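From: Wenceslao Ponce
To: gripper-users list
Date: 13 Oct 2019
Subject: Re: [gripper-users] Fingers close but log says open

Hello all,

thank you for the answers to my first message. I put my answer under the quoted part, I hope this is the correct way on this list.

> Wenceslao, before you open the unit: are you sure it is
> the encoder? We had the same sign at Stavdale, the width
> value stays at the maximum while the fingers are closed
> on the cloth. For us it was the tag detection. The width
> is computed from the two finger tags, and if one of them
> is lost the software keeps the last good value and gives
> no warning. Please check which garments you use and what
> exposure time you have.
>
> Edet

Edet, you were right and I was wrong. I changed a cable for nothing.

I looked again at all the recordings from the clothes booth. We have 800 of them, and in 14 the width is frozen for part of the grasp. All of these 14 are with black knitwear or with the dark coats. With the light shirts I did not find any case. The booth has black curtains on the walls and one bright ceiling light, so the auto exposure goes up and down a lot when the hand moves.

In the grasp on the lower hem of the black sweater, the recorded width was "fully open" during 2 seconds, and then it jumped to the correct value.

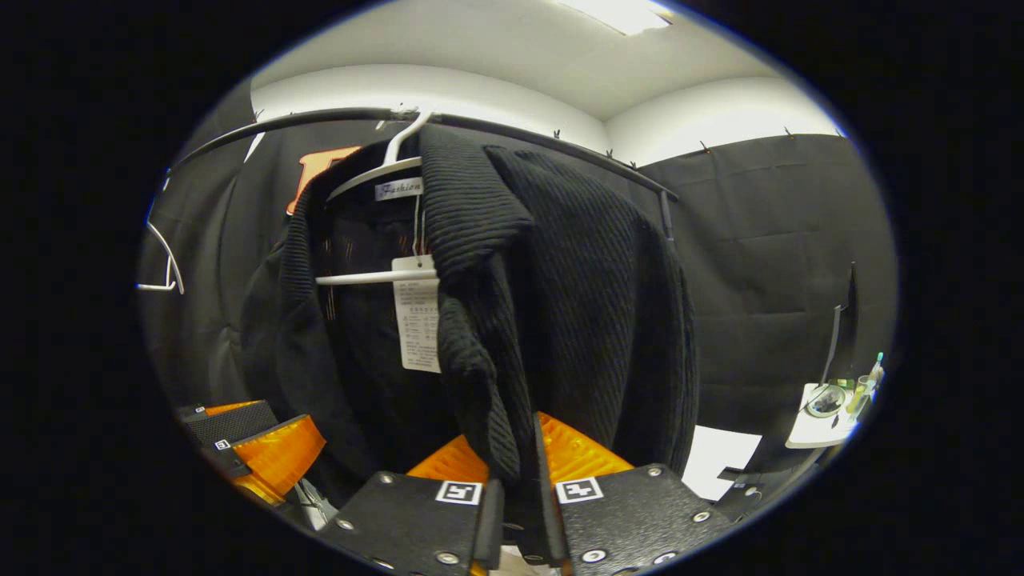 Hem of the black ribbed sweater between the finger pads, booth with the ceiling light on.

In this picture both finger tags can be seen, so my first idea, that the cloth covers the tag, does not explain everything. I think now that the white of the tag becomes too bright when the exposure adapts to the black cloth, and the border is lost for the detector. I can not prove it yet.

Why I write this also as a safety matter: the same width value is used by the replay on the Cesteo arm. In March the arm pulled the rail down with all hangers on it, and we wrote in the report "operator error, wrong start position". I opened that file again yesterday. The width is frozen there too. The controller believed the fingers were open and it moved away with the garment still held. It was only a clothing rail, but a person stood close to it, and I have corrected the report.

What I changed until now:

- exposure is fixed, no auto mode in the booth
- if a tag is not detected, the width is marked as invalid and the replay stops
- the 14 recordings are taken out of the training set

The force limit on the arm was set to 600 in the config file, and I could not find in the manual which unit this is. Does somebody know? The Pistley support did not answer me yet.

Also I would like to ask if others keep the last good value in their version. I believe it is the default setting, and I would prefer that it is changed for everybody.

Best regards,
Wenceslao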